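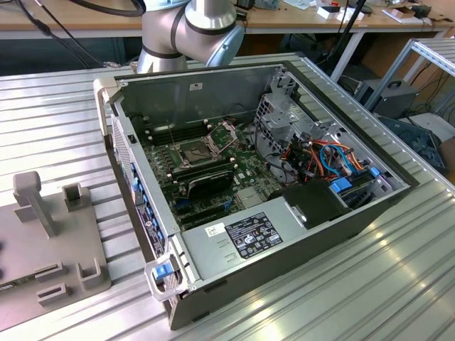 Tower on the ribbed table, side panel off, socket frame open.

Skimia Refurbishing, Wivmont workshop
Minutes of the bench procedures meeting, Wednesday, 2:00 p.m.

Chair: Berenice Contreras
Minutes: Yavuz Keskin
Also present: bench staff, stores, shipping

1. Minutes of the previous meeting
Accepted with one correction. Item 6 should read "thermal paste," not "thermal pads."

2. Desktop tower intake
Stores reported that the Pramodari lot has been received in full. It comes to 600 towers, mixed age, and all are to be stripped, checked and either rebuilt or broken for parts. Sorting by case type is finished. Sorting by socket type has not started, as the labels on the outside of the cases do not give it and the panels have to come off first.

It was agreed that socket type will be written on the job sheet at the bench when the panel is removed. Stores will not open cases.

Bench staff asked that towers be delivered to the benches in batches of 20 and that a batch not be split between two benches. Agreed. Shipping noted that the carts as now fitted hold fewer than this and will need the upper shelf put back on.

3. Position of the tower during work
The draft procedure said only that the tower should be "laid flat." This was considered too loose. Wording now reads:

The tower is laid on its side with the open side up. It may be turned to any angle on the table that gives clear access to the socket. It must sit fully on the table, with no corner over the edge. The removed panel is put in the rack and does not stay on the table.

There was a short discussion of the grooves in the tabletop. Small screws roll into them and are hard to pick out, and two benches have been using folded cloth under the front of the case to catch them. Y. Keskin objected to cloth because it moves when the case is turned. Magnetic trays were preferred. Perrin has quoted for trays; the quote is higher than last year's and stores will ask again with a larger quantity.

4. Drive cage and cables
Drives come out before any work on the socket. The cables near the drive cage are to be gathered and held clear of the board with a reusable tie. They are not to be cut, including on units marked for parts, until the power supply has been tested.

Blue latches and tabs inside the case are release points and should move by hand. If one does not, the unit is set aside. B. Contreras reported that several latches were broken last month by prying with a screwdriver, and replacements for that case type are no longer sold.

5. Processor removal and socket check
Sequence as read out and accepted:

Power cord off and power button held down for 5 seconds.
Heatsink out, fan lead unplugged first.
Old paste wiped off before the lever is touched.
Lever released and raised fully.
Retention frame opened.
Processor lifted straight up and placed in a tray pocket.
Contacts checked under the lamp, from two directions.
Result written on the job sheet before the next step.

The point about wiping the paste first was new to some of the staff. Paste that falls on the contacts takes far longer to clean than paste on the processor lid, and a board with paste in the socket cannot be passed at inspection.

A bent contact is to be reported and left alone. Straightening will be done only at the inspection bench, under magnification. One member of staff asked whether this applied to boards already marked for parts. It does — the socket may be what decides the grade.

6. Memory
All modules out, both banks where the board has two, and all slots checked for dust. Modules from one tower are kept together in one bag until tested. After testing they go into general stock by size and speed.

Air duster use near an open socket was discussed and ruled out. Slots are to be blown clean either before the retention frame is opened or after the cover is on.

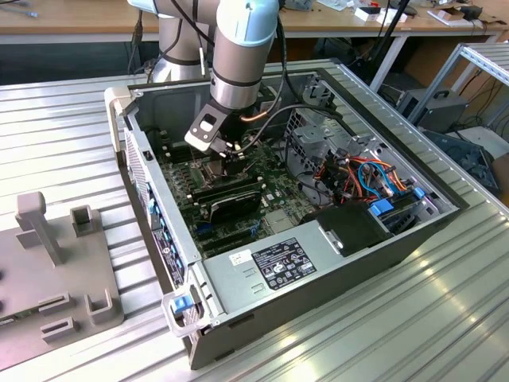 How should a socket be left when the board goes to stores without a processor?

The frame is closed, the lever is locked down, and a plastic cover is fitted over the contacts. A board that arrives in stores without a cover will be sent back to the bench.

The above was raised by stores and the reply is to be added to the procedure as written. Covers are kept in the second drawer at each bench. Wivmont stock is low and more are on order from Perrin.

7. Power supplies
The label is to be read and the rating copied to the job sheet while the unit is still in the case, if the label can be seen. Where it faces inward, the rating is taken after removal. Ratings must not be taken from the model list, which has been found wrong for at least one case type.

Power supplies are not opened under any circumstances. Failed units go in the marked bin by the side door. The bin was over the fill line again on Monday's round, and shipping will move the pickup forward.

8. Expansion cards
Slot clips are opened before pulling a card. Cards go into antistatic bags the same day. Y. Keskin asked that card model numbers be copied from the card itself, and written in full. Short forms have led to two different cards being stocked under one number.

9. Job sheet layout
The revised sheet has 4 sections: case, board, memory and drives, power. Bench staff found the board section too small for notes on the socket. It will be made larger and the space taken from the case section, where the color field is not used. The test sheet for the rebuilt units stays as it is until the Pramodari work is done.

10. Other business
Lamp at the inspection bench flickers. Reported, no date given for repair.
Wrist straps to be tested weekly, with the result written on the card at the bench.
Spare screws: the mixed jar is to be sorted or thrown out. No decision.

Actions
B. Contreras: issue revised procedure for items 3 to 8.
Y. Keskin: new job sheet layout, larger board section.
Stores: second quote from Perrin for magnetic trays; confirm delivery of socket covers.
Shipping: cart shelves; earlier pickup for failed power supplies.

Meeting closed at 3:10 p.m. Next meeting in July, same room.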